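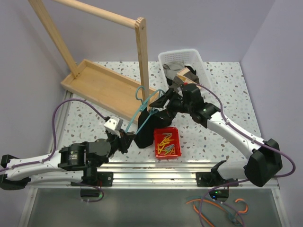
Two-arm bench: hanger and garment task.

Home Services Test Bench About Contact

About Pravullow

Pravullow tests grippers, arms, cameras and controllers for companies that need comparative results before they buy. Aldana Rivadeneira started the lab in September with one bench and a borrowed desk. Faisal Hayat runs the controller work and writes most of the reports.

Our standard bench carries two arms on a grooved aluminum rail. Garment handling is the hardest task in the current set — cloth folds, slips and hides the hanger from the camera. Each gripper is run for 155 trials per task, with the start position reset by hand every time. Controllers get a longer run of 1000 cycles.

We log grip failures, dropped items and time to completion. Failed trials stay in the report. Finger pads are replaced between clients, and the camera is recalibrated after any change to the mounts.

Recent work includes a gripper comparison for Zumthorpe and a controller trial for Bemow. Reports are sent within 15 working days of the last trial, with raw logs on request.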